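Clullberg storage plan leaves renters doubtful

Clullberg wants its residents to own less, and it will spend the fall telling them how. The town's Clear Shelf plan, drawn up by the consulting firm Atallah, offers free advice to 300 households starting in July.

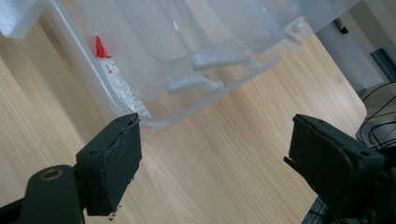 A clear plastic storage box on a wooden tabletop.

The plan runs 5 pages, 2 of them on labels. It says little about rent, or why so many closets in the Drondora blocks are full in the first place.

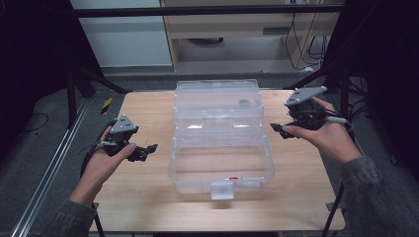 A large clear box with its lid folded back.

Jido, the tenants' group, asked for basement lockers seven years ago and is still waiting. The town says tidier homes will ease demand – a claim it has yet to back with figures.
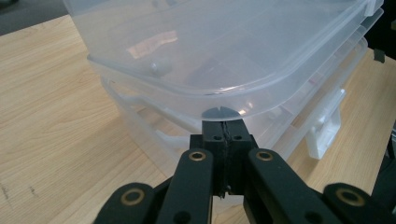

A frosted plastic case, lid on top, on a light-colored tabletop.

Sign-up opens Wednesday at the library. The town has not said what the advice will cost it.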